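Buy the fingertips first

Most arguments about grippers start in the wrong place. People ask about grip force, stroke and payload, because those are the numbers on the front of the data sheet. Then they buy the gripper and spend the rest of the year fighting with the pads.

I have spent 3 months comparing parallel grippers for small-parts handling, and my view is that the fingertips deserve more of the budget and more of the testing time than they usually get. We ran a Dolamlow unit, a Gendwood unit and an older Prukent that was already bolted to the arm when I started. On paper the Gendwood wins easily. It closes harder and reports its position more finely. With factory pads it was also the worst of the lot at lifting a flat piece off a smooth table.

The reason is dull. The stock pads are hard, and the lower edge is rounded. On a block or a bottle that makes no difference. On something thin, the rounded edge rides up over the part and the fingers close on nothing. The controller reports a clean close, and the arm goes off and places air with great precision.

We swapped in soft pads from Chmielewska, cut square at the bottom, and ran the same routine for 8 days. The misses dropped on every gripper. The gap between the dearest unit and the cheapest shrank to the point where I would not pay for it. That is a small trial in one lab and I don't claim more for it than that, but it matches what I hear from other people who do this work.

There is a fair case against me. Soft pads wear. They pick up dust and lose their grip by Friday if they aren't wiped down, and a worn pad changes the finger gap enough to upset a calibration. A production manager who wants a cell to run unattended has good grounds to prefer something harder. I would still rather replace a cheap pad on a schedule than explain a dear gripper that can't pick up the part.
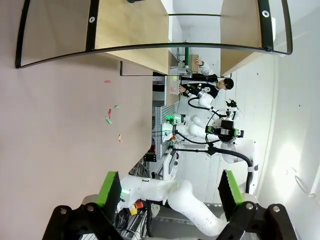 The same goes for the wrist camera. Buyers compare resolution, when what matters in use is whether both fingertips stay in view as they close. A sharp picture that loses the tips at the last moment is no help to the person teleoperating the arm. A modest one that keeps them in sight is worth having – brightly coloured pads help here too, as they stand out against a pale table.

So my advice to anyone drawing up a shortlist is to bring your own parts, including the thin and awkward ones, and ask the supplier to pick them up with the pads that come in the box. If they ask to change the pads first, find out what those cost and how long they take to fit. Ours took 6 minutes a pair with a hex key, and the Prukent needed its fingers re-zeroed afterwards.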